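Inent Forums > Android Audio > Bluetooth and Wireless

Sound lags behind video on Arai tablet with two Birico speakers

Started by tamarack_lou, January 22, 2023

tamarack_lou
Posts: 14

I have an Arai 10 tablet running Android 12 and two Birico M speakers set up as a stereo pair. Music is fine. Anything with video is out of sync. People's mouths move and the words come after. It's the same in every video app I have except one, which has its own delay slider.

I installed Besell because I wanted an equalizer that works across the whole system. I'm not sure if the lag started then or if I just hadn't watched any video on the pair before. I measured it with one of those clips where a dot flashes and a click plays, and filmed the screen with my phone. With both speakers paired it's 400 ms. That is a lot more than I expected from Bluetooth.

What I have tried so far: restarting the tablet, forgetting the speakers and pairing them again, turning off the bass boost in Besell. No change from any of it.

Is this normal for this pair or is there a setting I'm missing? Both speakers are on the latest firmware according to the Birico app.

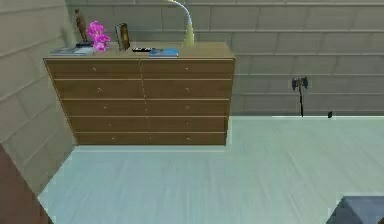
oldcodec
Posts: 3,112

Check which codec you're on first. Turn on developer options, scroll down to Bluetooth Audio Codec, and see what it says while something is playing. The Birico M only does SBC and AAC. If the tablet is picking AAC, switch it to SBC and run your clip again. AAC on Android depends a lot on how the manufacturer built the encoder, and on the Arai tablets it was never quick.

Also, stereo pair mode adds delay by itself. The first speaker has to receive the audio, hold it, and pass half of it to the second one. Both wait until they can play together. You can't get rid of that part.

marquetteNine
Posts: 268

I'd uninstall the equalizer before anything else. Every thread like this has an equalizer in it.

oldcodec
Posts: 3,112

An equalizer adds a few milliseconds if it's written properly. It doesn't add hundreds.

marquetteNine
Posts: 268

If it's written properly. The last one I used pushed everything through its own buffer and I could have gone to get a sandwich before the sound showed up. I don't know Besell so I'm not saying it's that bad, but taking it off costs one minute.

tamarack_lou
Posts: 14

OK, did both. Results, same clip each time, stereo pair on:

AAC with Besell on: 400 ms
AAC with Besell uninstalled: a little lower, hard to tell from the phone video
SBC with Besell uninstalled: lower again, and this time I could see the difference without filming

So the codec matters and the equalizer maybe matters a bit. Still not watchable for talking scenes. With only one speaker connected on SBC it's close enough that I stop noticing after a minute.

One other thing. The codec setting goes back to AAC every time the speakers reconnect. Is there a way to make it stick?

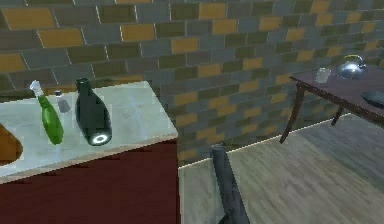
Kitchen side, with the counter on the left.

fenwick_audio
Posts: 77

The setting not sticking is an Arai thing. On their version of Android the developer option only lasts for the session. Go to the Bluetooth device list instead, tap the gear next to the speaker name, and turn off the switch for HD audio. That forces SBC and it's saved per device. If you have them in stereo mode you only need to do it for the left one, as the tablet only talks to that one.

I have the smaller tablet and one Birico M. Doing that fixed it for me in everything but games.

pjlund
Posts: 31

I have the same tablet and mine got worse after an update. Build 909. Before that it was tolerable. After it I measured 650 ms in pair mode, AAC, no equalizer installed at all. Rolled the speakers back to factory settings and it stayed the same, so I blame the tablet.

oldcodec
Posts: 3,112

650 is outside anything I'd expect. How are you measuring? If you film at 30 frames a second you can be off by a frame either way, but that's small next to 650. Is battery saver on?

pjlund
Posts: 31

Filmed it, same as the original poster, then stepped through frame by frame and lined it up with the waveform. I did it four times. Battery saver was on, yes. I always have it on.

oldcodec
Posts: 3,112

Turn it off and try again. Battery saver on those drops the processor speed and the Bluetooth stack makes its buffer longer to avoid dropouts. I can't say that's all of it.

pjlund
Posts: 31

Down a good bit. Still higher than what Lou is getting. I'm leaving it, I mostly use the thing for podcasts.

marquetteNine
Posts: 268

Nobody has mentioned that most video apps are supposed to correct for this. Android reports the output delay to the app and the app holds the picture back to match. If it's out of sync in nearly every app, then the tablet is getting the wrong number from the speaker. The delay itself isn't the issue. My old pair from another brand had plenty of lag and video was always in sync because the report was right.

fenwick_audio
Posts: 77

That's a fair point, but it still needs the speaker to report the extra time for pair mode. I don't think the Birico does. It reports the same value for one speaker or two, which would explain why a single one is fine.

oldcodec
Posts: 3,112

I agree with marquette about the reporting. I don't agree that the delay isn't an issue. Games and keyboard clicks can't be held back, so anyone doing more than watching movies still wants the number down.

tamarack_lou
Posts: 14

The HD audio switch was where fenwick said. It stays off now after reconnecting, even after a full restart. Thank you, that part is solved.

I put Besell back on because I missed it. The speakers have too much going on in the low end without it and voices get buried. I have the 125 Hz band pulled down and a small lift at 2.5 kHz, and nothing else touched. I found a post by Perla Cuautle on the Besell help page about something called "direct session mode." Her post says the default mode catches audio from every app, and direct session mode attaches only to the apps you choose. Has anybody used it? It needs a permission granted from a computer with adb and I have not done that before.

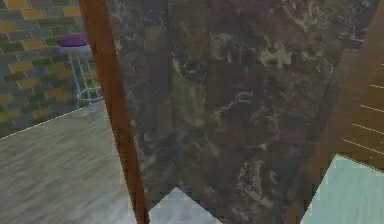

Dark marble, brown post to the left.

gritleaf
Posts: 502

I use it. The adb part is one command and the help page spells it out. Turn on USB debugging, plug into a computer, run the command, then unplug and turn USB debugging off again. The permission survives restarts but not a reinstall of the app, so if you remove Besell you'll have to do it over.

On my phone it cut the gap between equalizer on and equalizer off to nothing I could measure. It does mean you have to add each app by hand, and a couple of streaming apps don't open a session Besell can see. Those just play flat.

marquetteNine
Posts: 268

So it did add delay in the default mode.

gritleaf
Posts: 502

On mine, a small amount. Nowhere near enough to explain Lou's problem.

marquetteNine
Posts: 268

I'll take it.

dovetail88
Posts: 9

Question from somebody with no tablet. Does any of this apply to the Birico M connected to a TV? I get the same thing through the TV's Bluetooth, and the TV has no codec menu that I can find.

fenwick_audio
Posts: 77

Different problem, same speaker. Look in your TV's sound menu for something called AV sync, lip sync or audio delay. Some TVs can only make the sound later, and that's no use to you. If yours is one of those, use a cable. The M has a 3.5 mm jack under the rubber flap on the back.

dovetail88
Posts: 9

I've owned this since July and did not know about the flap. Thanks.

oldcodec
Posts: 3,112

Keep in mind the jack turns off stereo pairing. You get one speaker in mono. Birico changed how that works on the newer model.

tamarack_lou
Posts: 14

Did the adb command last night. It took me three tries because the first cable I used was charge only. Direct session mode is running for two video apps and the music player. Measured again and Besell on or off is now the same as far as I can see.

Where things stand for me: SBC, pair mode, Besell in direct session. Movies are better but still slightly behind when someone's face fills the screen. In one video app I can set the offset and then it's perfect. For the others I've gone back to a single speaker, and I use the pair for music only. I'd like a quicker way to switch between one and two. At present I have to hold the button on the right speaker until it beeps, then wait for the left one to reconnect.

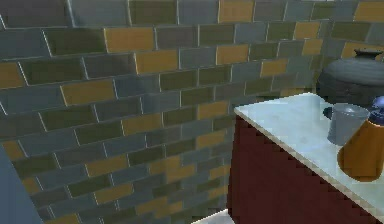 fenwick_audio
Posts: 77

There's a shortcut in the Birico app. Open the pair, tap the three dots, and choose Split. It takes a few seconds and the tablet stays connected to the left one. To join them again it's the same menu. You can add it as a quick settings tile if your app version is recent, but the tile disappeared on mine after an update, so don't count on it.

gritleaf
Posts: 502

The tile is still there, they moved it. Edit your quick settings and scroll to the very end. It's named Stereo Link now.

pjlund
Posts: 31

Can confirm Stereo Link is there on build 909. Works about half the time for me. When it doesn't, opening the app first seems to wake it up.

oldcodec
Posts: 3,112

If you do report the delay thing to Birico, include the single and paired numbers and the codec for each. I wrote to them about the pair mode value and they asked for exactly that. No answer after I sent it.

tamarack_lou
Posts: 14

I'll send mine in with the clips. The Split option works, so I'm using that for now.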